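What 927 recordings of laundry can and can't tell you

Mostinow collects demonstrations for robot learning. Its customers train the models, and it supplies the examples. I have written about this trade twice before and was not kind to it either time, so I was a little surprised that the company's collection lead agreed to talk, on condition that the piece stick to the job title. We spoke for nearly 100 minutes, on the household set the company calls Suvine.

I started with the obvious complaint. Why clothes again? Every group with two arms and a grant has a laundry video.

"Because people still can't buy good laundry data," the lead said. "They can buy clean laundry data. One shirt, flat on a table, same table every time. You train on it, it looks great, and then somebody drops two things in a heap and the policy has never seen a heap."

Suvine has heaps. It also has floors, baskets and sofas, and operators are told to leave a bad grasp in the recording if they can work on from it. The lead calls these "honest grabs." I asked whether that was a polite name for mistakes.

"Some are mistakes. If you close on a white cloth and a bit of something striped is bunched up with it, what do you want me to do, delete it? The wrist view shows exactly what the model is going to face. I want it to see that and I want it to see what a person did next." 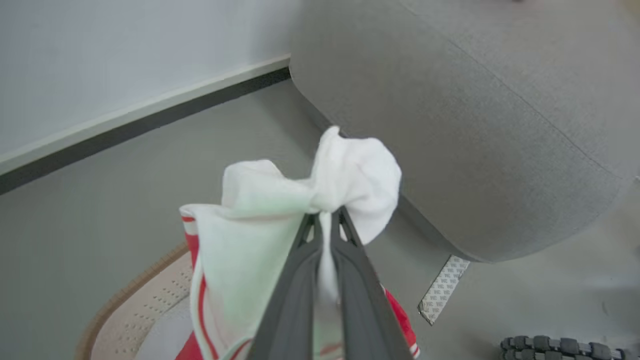 Who decides what counts as good

That answer leans hard on the person. Suvine has 927 episodes in its first release, recorded by six operators working from the same written guide. I asked to read the guide and was given two pages of it. It says to approach slowly, to keep both arms in view of the head camera where possible, and to avoid "unnatural pauses." It doesn't say what a natural pause is.

"You know it when you see it," the lead said, and then, after a pause that seemed natural enough to me, "Okay, that's a weak answer. We have a reviewer go through each episode and mark it keep, trim or drop. In January two reviewers looked at the same batch and they disagreed on 27 of 100. That was bad. We rewrote the guide after that."

Have they run the same check on the new guide?

"Not yet."

I find this hard to get past. A learning system doesn't know that a hesitation was an operator thinking about lunch. It copies the hesitation. If two trained reviewers can't agree on which episodes belong in the set, the customer is buying somebody's taste along with the motion, and the price list doesn't mention it.

The lead's defense is that every data set has taste in it and that Mostinow at least writes some of it down. A rival set, Flostance, publishes no guide at all. True, though I don't think it gets anyone very far.

Two arms, one person

We moved on to the hands. Most of the Suvine tasks involve both arms, and I wanted to know how much real two-handed work is in there. My suspicion, from the clips I have watched, is that one arm often does the job while the other waits its turn.

"That's fair for the basket tasks," the lead said. "One goes down into the clothes and you can't see its fingers anymore. The other is over the sofa, open. People watching say it's idle. The operator will tell you it's getting ready."

Does the label say idle or ready?

"There's no label for that. There's the joint positions and the video and one line of text for the task."

So the model has to guess, as I do.

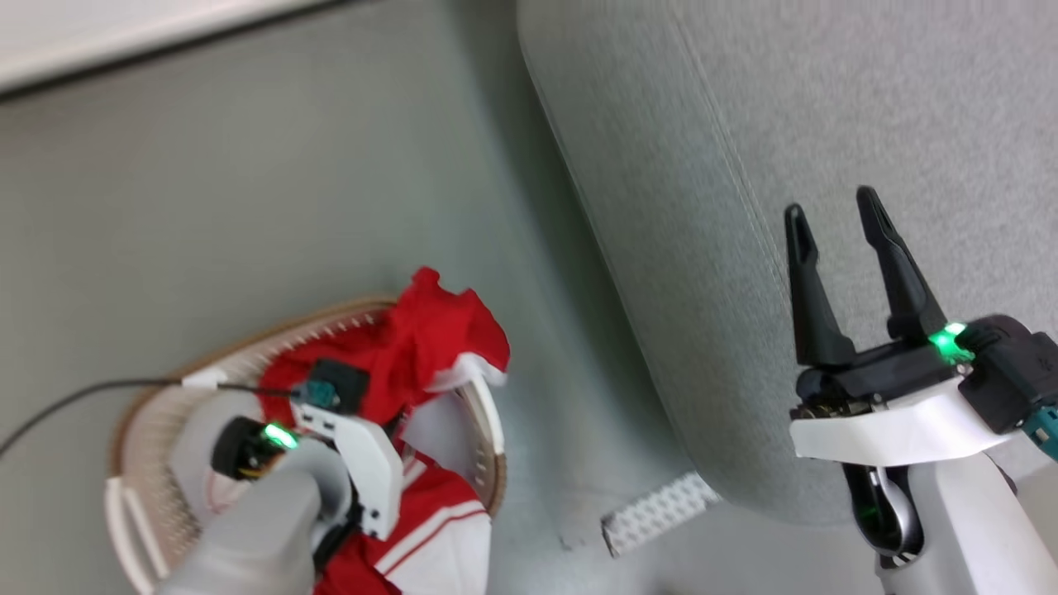
The furniture problem

My last set of questions was on variety, the word that turns up most in Mostinow's sales material. The lead didn't like the word much better than I do.

"Variety costs money. Moving a basket a foot to the left is cheap. A different room is expensive. So you get a lot of basket moved to the left."

A customer at Mahawong, a small lab that tested an early batch, had complained about this. Their model did fine on the furniture in the recordings and went strange on a leather couch. The lead brought the complaint up before I could, which I'll count in Mostinow's favor. The team has since asked operators to record more of the dull contact: a fingertip against the upholstery, the open gripper beside a cushion, the moments with no clothing between the fingers.

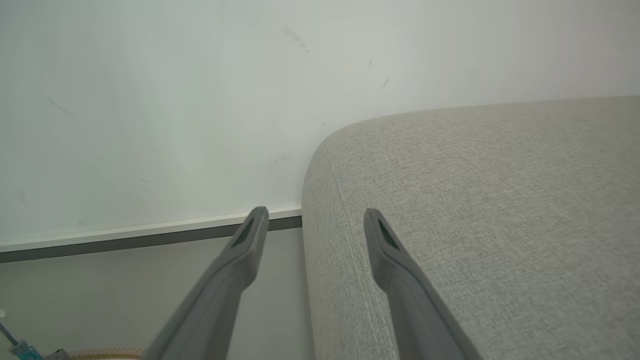
"We used to trim those," the lead said. "A reviewer sees no cloth and thinks nothing is going on. But the arm has to learn what a soft surface does when you lean on it, and it has to learn when there's nothing there to pick up."

I asked how many of the 927 episodes had been trimmed that way before the policy changed. The lead didn't know. The raw recordings were kept, and somebody could go back through them, but that would be weeks of review time and no customer has asked to pay for it.

Would the lead train on Suvine, if it were the lead's own robot and the lead's own living room?

"As a start, yes. Then I'd record my own sofa."

The second release is planned with more rooms and the same six operators. The reviewer check will be repeated before it ships, I was told, and the figure will be printed in the notes whatever it is. I have asked for a copy.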